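Why Surfaces Lose Their Matte

Low-gloss coatings are specified for offices and kitchens on the strength of one number, the reading taken at 60 degrees on a new panel. The number says little about how the panel will look after a few years of wiping.

Henrique Azevedo, a finishes engineer at Mensah, tracked 48 panels in the staff canteen of a furniture plant in Nuststead. Each was cleaned on the normal shift schedule and measured every Thursday before the first break. After 14 months, 39 of them had gained gloss in the wiped zones. The corners, which cloths tend to miss, stayed close to the original value.

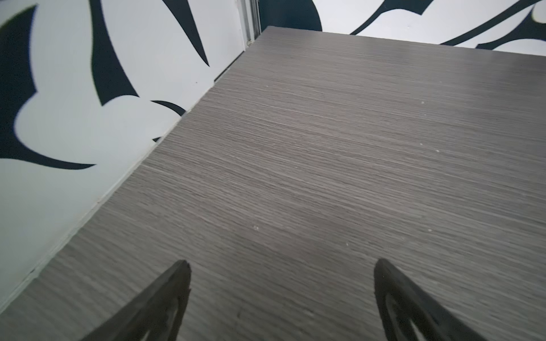
The mechanism is burnishing. A matte topcoat scatters light from small peaks in the film, and repeated rubbing flattens them. Dry cloths did more damage than damp ones, and cloths carrying dust did the most. Detergent choice had a minor effect.

Two coatings were compared. Zamen, an acrylic with silica matting agent, rose by around 18 gloss units at its worst point. Rello, which gets its low sheen from a wrinkled cured skin, held up better but marked more easily under sharp objects.

Azevedo recommends that buyers request a rub test alongside the initial gloss figure, with readings at both 60 and 85 degrees. The second angle picks up early polishing that the first one misses.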